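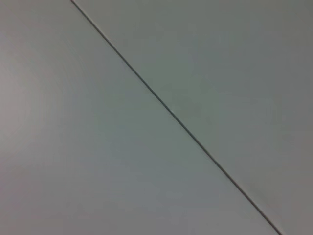
Rukenville Community Kitchen – progress report, October

Posted by Sheila Catterall, October

Quick one this time, I have a delivery at 4. Full budget sheet goes to Henok Degefa at the Wubshet Fund separately, please don't use the numbers from the last email, they were wrong.

Where we are

Kitchen is open and cooking. Lunches running three days a week as promised in the grant. Evening class started late – the gas sign-off took forever and then the inspector wanted a different shutoff valve. Fitted now. Certificate is in the red folder and I've scanned it for you.

17 people signed up for the evening class. More than we planned for, so Jozefína split it into two groups. Early group does basics (stock, rice, eggs, how to hold a knife), later group is doing batch cooking for families. Both groups eat what they make. A few take a portion home for the kids, which we are fine with and hope you are too.

Spending

Under on equipment. The second-hand range from the school closure was a good buy and the Zamau mixer came in cheaper than quoted. Over on food, mostly oil and onions. Also over on waste pickup, as the city changed the pickup schedule and we had to pay for a private one twice. I'd like to move the equipment underspend across to food for the rest of the grant year. Henok, can you tell me if that needs a form or if an email will do?

Still owed to us: the deposit on the Brusberg freezer that never shipped. Krum is chasing. He has been told "next week" by three different people.

What went badly

Transport. We said we would get lunches out to the Mill Road apartments and we haven't, not properly. Van was off the road for 8 days with the alternator and after that the insurance renewal had the wrong driver on it. Zarmeena did some runs in her own car and should be paid mileage for those, it's on the sheet.

Sign-in records for the first two weeks are patchy. People came in the side door and went right past the clipboard. Moved the clipboard. Better since, but I can't give you a attendance figure for that stretch that I'd stand behind so I have left it blank.

Next quarter

– Mill Road deliveries started and kept going
– food handler test for 2 of the evening students who want to work in kitchens
– new door closer on the pantry
– winter menu, Jozefína has a draft, heavy on beans
– visit from you, if you still want one. Lunch is at noon, come hungry

Questions for the fund: the budget move above, and wether the final report has to be on the long template. The short one suited us a lot better.

Sheila

3 comments

Henok Degefa
Thanks Sheila. Email is fine for the budget move, just put the amounts in it. Will check on the template.

Krum Softić
Freezer deposit – they now say it was sent to the old bank account. Calling again in the morning.

Zarmeena Niazi
Mileage sheet is missing my last run to Mill Road, I'll drop the slip in the office.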